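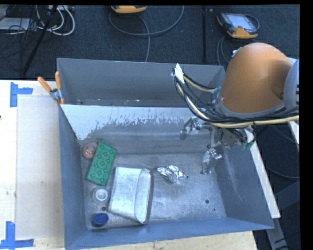
Emptying and Reviving an Old Metal Catch-All Bin

by Emiliano Ledesma

I love a catch-all bin. Every house I've lived in has had one, and the best of them have always been metal: heavy, a bit ugly, sloped on the inside so that whatever you toss in slides down to the floor where you can find it. The trouble is that you do toss things in, and you keep tossing, and one Thursday you go looking for the lid to a jar and discover you own a second, much less organized kitchen drawer that happens to weigh as much as a dog.

So this page covers the whole job, start to finish: getting the odds and ends out and sent home, cleaning the floor of the bin, and dealing with paint that has started to wear off the walls. Set aside an afternoon. If you're only doing the sorting you can be finished before your coffee gets cold, and I'd still call that a good day's work!

What you'll need

A table you don't mind leaning on
An old sheet or some newspaper
Two boxes or baskets for sorting
A bowl of warm water with a squirt of dish soap
A soft brush and a couple of rags
A plastic scraper
Wet-and-dry sandpaper, 600 grit and 1,000 grit (only if you're repainting)
Metal primer and a topcoat (same)
Masking tape
Work gloves, a dust mask and safety glasses

Get the bin up on the table

Please don't do this on the floor. I did it that way for years and my knees have opinions. Put the bin up on a table, with the sheet underneath to save the tabletop, and turn it so that the lowest wall faces you. The tall wall goes at the back. You want to be able to reach the far corners without your sleeve dragging along the rim, and you want the light coming from the side so that grime and scratches show up.

Before you put your hands in, run your eye around the rim. Bins that have been knocked around get sharp spots, and older ones may have sides that are held on with brackets or clamps. If yours relies on clamps, leave them on for now! Check that they're snug and work around them. You can take them off later when the bin is empty and you have both hands free for the wall.

Take out the soft things first

Towels, cloths, gloves, anything made of fabric. They're always bigger than everything else, and small things hide under them. Lift a folded towel straight up, keeping the fold closed, then carry it over to the sheet and open it there. I've had screws, rubber bands and one very surprised spider come out of a towel I was sure was empty.

A white towel that has been sitting in a working bin will have picked up dust from the metal at the very least. Shake it outside and then wash it separately on warm, with no fabric softener (it stops the cotton from soaking things up). If it comes out clean it goes back to the kitchen. If it comes out gray, congratulations, you have a new shop towel, and it can start its career later this afternoon when you dry the bin.

Now the small stuff

The way I sort is fast and a little bit ruthless. Pick up one thing. Say out loud what room it belongs in. If you can say it, it goes in the "home" box. If you can't, it goes in the "hmm" box. No third box, no little side piles on the table, and no walking off to put something away in the middle, or you'll be reorganizing the bathroom by four o'clock and the bin will still be full.

A few kinds of things turn up in these bins again and again, so here's what I do with them.

Lids and caps. Keep every one of them until the bin is empty, and then do a single lap of the house with all of them in a bowl, trying them on whatever is missing one. This is my favorite part. There's real joy in hearing a cap click onto a bottle that's been wearing a sandwich bag since May. Any lid that goes around the whole house without finding a match can go. Look for a recycling mark on the inside first, and check what your local program takes, as many of them don't want small loose caps.

Toy bricks and brick plates. Wash these in lukewarm soapy water with the soft brush, working in between the studs, and lay them studs down on a towel so the water runs out. Don't put them in the dishwasher, where a flat plate can come out shaped like a potato chip. Once dry they go straight back to the toy box. A plate left in the bin makes a wonderful little shelf for other clutter, and things slide in under the edges and stay there.

Aluminum foil. I have no idea why there's always foil. Open the wad up gently and look inside before you do anything else. If it's clean, crumple it up again and keep it, because a loose ball of foil is very handy for scrubbing rust off old chrome. (Not on paint, and not on the bin itself if you want to keep the finish.) If it's greasy or has food stuck on it, it goes in the trash. Clean foil you don't want to keep can often be recycled, and most places prefer it balled up to a decent size, so save it with the rest.

Balls, and anything else round. Get these out early. They roll down a sloped wall, tuck themselves in beside something flat and then hide. And if it's round and reddish and you aren't sure whether it's a toy or a piece of fruit, give it a gentle squeeze with your gloves on. You'll know!

The hmm box

Put it somewhere you'll walk past it. Mine sits by the back door for a week, and anybody in the family can claim whatever they like. My daughter calls it the Limau, after a market stall she used to love where you never knew what you'd find, and now the whole family does. At the end of the week the box gets emptied, either into the donation bag or into the trash. Be firm about the deadline. A hmm box with no deadline is just another bin.

Cleaning the inside

With the bin empty, brush out the loose dirt, starting at the top of the slopes and working down. If there are holes in the floor, put a folded rag underneath before you use any water, and poke the brush bristles through from the inside to clear out the grit. Holes are good news, by the way. They let the rinse water out, and a bin that drains is a bin that rusts a lot more slowly.

Next, wet the floor with the soapy water and let it sit for 10 minutes. Do go and have a sandwich. When you come back, most of the grime should move with the plastic scraper, held flat and pushed away from you. Work in short strokes. Long ones tend to skip over the low spots and leave stripes. Change the water when it gets dark, go over everything again, and dry it all thoroughly with your new shop towel, right down into the corners where the slopes meet the floor.

You won't get scuffs out this way, and I wouldn't try. The floor of a bin gets scraped every time something lands in it. I think a scuffed floor looks great.

Painted walls that have worn through

Lots of painted metal bins go the same way: the top of the wall still has its color, the bottom is bare, and in between there's a streaky band where the two meet. You have a choice here, and both answers are fine.

If the paint edge is firm, leave it. Rub your thumb across it. If nothing flakes off, wipe on a thin coat of paste wax over the bare metal, buff it, and you're done.

If it's lifting, it has to come back to a sound edge before anything new will stick. One word of caution. On a really old bin, where you don't know what the paint is, test it for lead before you scrape or sand. Kits are sold at hardware stores. If the test is positive, stop there and ask somebody qualified.

Otherwise, mask and glasses on, and use the 600 grit wet. Sand across the edge of the paint in small circles until you can't feel a step with your fingertip. Go over the bare band as well, so the primer has something to hold. Wipe down, let it dry, and prime. When the primer has cured for as long as the can says, give it a very light pass with the 1,000 grit, wipe again, and put on two thin topcoats. Thin! I rushed the second coat on a bin I'd brought home from Gumadbridge and got a run down the back wall that I still see every time I drop something in.

White is cheerful and makes small things easy to spot, but it shows every mark. Light gray hides more. My brother-in-law Montes did his in bright yellow and it looks fantastic, so do what you like.

Putting it back to work

Give the paint a few days before you load the bin, even if it feels dry. If you took off any clamps or brackets, put them back now and tug on the wall to check that it holds. I like to lay an old towel on the floor of the bin for the first couple of weeks, to take the knocks while the new paint finishes hardening.

Then decide what the bin is for and tell everybody. Ours is for things that need to go to another room, and it gets emptied on Thursdays after dinner. Last week it held one glove, a flashlight and three jar lids, and two of those lids fit.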